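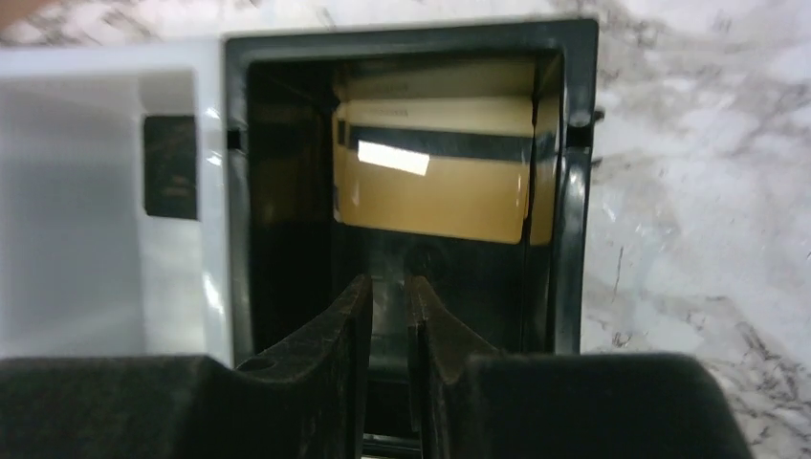 Rules for card handling cells at the front desk – please comment
Board: Small Automation / Good Practice

vlaur
Hello all. I am writing the house rules for a small arm that handles key cards at a reception counter. It takes a magnetic stripe card from a holder and gives it to the guest side. We have 41 lines of rules now and I think it is too many. My colleagues want to cut it to one page. Before I cut, I would like to hear which rules you keep in your own places.

The ones I will not give up:

1. No full master card in the holder, ever. Only blank or expired cards during setup and teaching.
2. Stripe direction is written on the work sheet and checked by a person at each refill.
3. Force limit is set for the card, and it is not raised to "help" a bad pick.
4. The wrist camera does not record while guest cards are in use.

Number 4 is the one where people at my work disagree with me.

Vija

umali_j
Good list. I would add a rule for bent cards. Cards that are bowed do not sit flat on each other, and the gripper takes two when you wanted one. In our shop we sort the cards by hand before refill, and any card that rocks on a flat table goes out. We had 7 double picks in one Sunday shift before we made this rule. After it, much fewer.

Also, please write who is allowed to refill. If everybody is allowed, then the sorting is not done.

famwood_tech
I disagree a little with the rocking test. Almost every card I have is slightly bowed after some months in a holder, so by this test I would throw away half of my stock. Better to make the rule about the result: one card per pick, confirmed by a thickness check before the arm leaves the holder. Then a bowed card is allowed if it passes.

umali_j
A thickness check is fine if you have one. Vija did not say she has one. A rule that depends on a sensor you don't own is only a wish.

vlaur
We don't have it. There is money for it maybe in March.

L_Tsolakis
About number 3. Do you write the force as a number or as a setting name? I ask because at Pacheco (my former work, hotel equipment service) the rule said "soft grip" and after a software update "soft grip" meant something else. The cards had small marks across the stripe and it took us two weeks to understand why. Now I always write the number, the software version, and the name of the person who measured it.

And please add glare to your list. The stripe is glossy, and under a strong ceiling light you get a white spot on it. If your vision is looking for a dark band, the spot cuts the band in two pieces. My rule is that the teaching is done under the same light as the real work, with the same lamps on. A light stone counter makes it worse, because it throws the light back up.

vlaur
Thank you Leonidas, this is very useful. We wrote the setting name. I will change it today.

alcides.e
Sorry to be the difficult person. I think number 4 is wrong as it is written. If you don't record, you have nothing to look at after a failure. We keep the last 500 picks and delete the older ones automatically. The number printed on the card is masked before saving. For me this is better practice than no recording, and our auditor accepted it.

vlaur
Who checks that the mask is working?

alcides.e
Fair question. One person looks at a sample each week. It is me, so when I am on holiday it is not done – I admit this.

ismael_f (moderator)
Both can be good, but please don't mix them in one rule. Write one rule for teaching, where the cards are blank and recording is free. Write another one for live work. When I reviewed the sheet for the Zunari counter it had 66 rules and the camera was mentioned in nine of them, in different words. The operators followed the one they liked best.

One small reminder for the thread: check also your local rules for personal data, we can't do this for you here.

famwood_tech
Agree with Ismael about separate sheets. And Jericho, I will try your table test on one box, only to see how many I lose.

vlaur
I will split number 4 in two, teaching and live. For live I still prefer no recording until we have a second person who can check the mask. The new version will have a line for bowed cards, a line for the lamps, and the force as a number with the version. I will post it here when my manager has read it.

alcides.e
Please do. I will borrow the line about the lamps.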